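How Does a Robot Pick Up the Remote?

Print this page | E-mail this to a friend

By Hazel Kincaid
Sep 17, 2024

Try something for me before you read any further. Find a TV remote, put it on a table, and pick it up. Now put it back and pick it up again, but this time use only your thumb and one finger, and keep your wrist stiff.

It got harder, didn't it? Maybe the remote swung around, or one end dipped. Maybe you had to slide it a little to get a good hold. Well, that stiff little pinch is how a lot of robots pick things up all day long!

I write about machines, and for the last few months I've been following a small group in Wanholm that tests robot grippers. A gripper is the part at the end of a robot arm that does the grabbing. It's the robot's hand, more or less, except most of them look nothing like a hand. The ones I like best have just two fingers that slide together and apart, like a crab's claw (a very polite crab).

The group is run by Delwyn Lockyer, and her big question is a simple one. If you could change only the fingers on a robot, which fingers would you choose?

You might think a lab would test that with special blocks in special shapes. Delwyn did start with blocks. Then she switched to the ordinary stuff that sits around in people's living rooms, and I'm glad she did, as blocks are pretty boring to watch. Homes are full of awkward things. A remote is long and flat. A clear round disc is slippery-looking and see-through, and it has no corners to grab. A sock is floppy. A coin is so thin that a finger can't get under it.

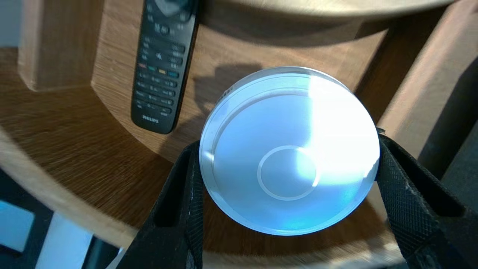 So let's talk about fingertips. Look at your own, really close up. See the tiny ridges? Your skin is also soft, so when you pinch something, your fingertip squashes and spreads out over it. More of you is touching the thing you're holding. That helps stop it from sliding away.

Robot fingers can copy this trick in different ways. Some have a soft, rubbery pad. Some have a pattern of little crisscross bumps, a bit like the handle of a bike pump or the bottom of a sneaker. Some are rough like sandpaper. And some are just plain smooth, and I can tell you that the smooth ones dropped a lot of things while I was visiting. One of them shot a bar of soap right across the room. I had to duck!

Delwyn's group compared nine kinds of fingers on the same arm. They gave each one the same 15 things to pick up, and they did it over and over until they had 1,403 tries written down. Shigeru Sakamoto kept the list. He marked every try with a plain "held," "slipped," or "missed," and he wouldn't let anybody write "almost." I asked him why not. "Almost is what I say when I want my side to win," he told me.

The robot's eyes matter too. Where would you put the camera on a robot? I said up high, on the ceiling, so it could see the whole room. That works fine until the arm moves over the table. Then the arm gets in the way, and the camera is looking at the robot's own elbow.

So people often put a small camera down near the gripper, at the robot's wrist. Imagine having an eye in the palm of your hand. (Go on, imagine it. It's a bit gross.) You'd always get a close look at whatever you were about to grab, and you'd see your own fingers on both sides of it. The trouble is that when your hand moves, your eye moves too, so everything can go blurry. 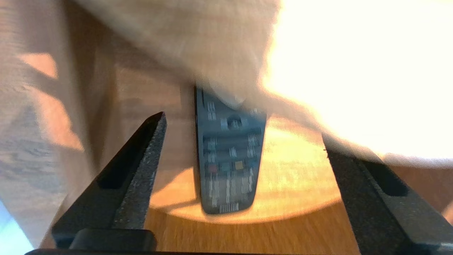

A gripper with its jaw open and a remote between the two fingers. Can you find the row of four colored buttons?

Sunlight is another headache. You and I can squint, or move over a little. For a robot, a bright patch can hide the edge of the very thing it wants to grab. See-through things are trickier still. A camera may pick up the light bouncing off a clear lid and whatever is behind the lid, all mixed together, and the computer has to work out which part is lid. Vaughan Prendergast, who looks after the cameras, could have shut the blinds and made life easy. He leaves them open on purpose -- people's houses have windows, he says, and I couldn't argue with that.

And what about squeezing? Squeeze too gently and the thing falls. Squeeze too hard and, if it's a strawberry, you've got jam. You never have to think about this, because your skin tells your brain what's happening and your brain fixes it super fast. Many grippers can't feel much at all. Some can tell how hard the motor is pushing, and that's about it.

Which fingers won? I wanted one big winner, with a trophy. Instead there were two that did well at different jobs. The crisscross rubber pads were best with smooth, hard things. The thin, pointy fingers were best at getting in beside something lying flat on a table, even though they let go of heavier things more often. Delwyn is now making a pair that's pointy at the tip and bumpy farther down, and I've asked if I can come back in May and see them.

If you want to try your own version at home, you need two wooden rulers, some rubber bands, and a friend. Hold one ruler in each hand and use them to pick up an eraser, a spoon, and a plastic lid. Then wrap rubber bands around the ends of the rulers and try again. Take turns, and write down every try. Stick to things that won't break, please -- I don't want letters from your parents!

Then do it once more while looking only through a cardboard tube. My best score that way was terrible, and I'm not going to print it.

Questions or ruler results? Write to Hazel at the Kingi Kids desk | © 2024 Kingi Kids | Back to top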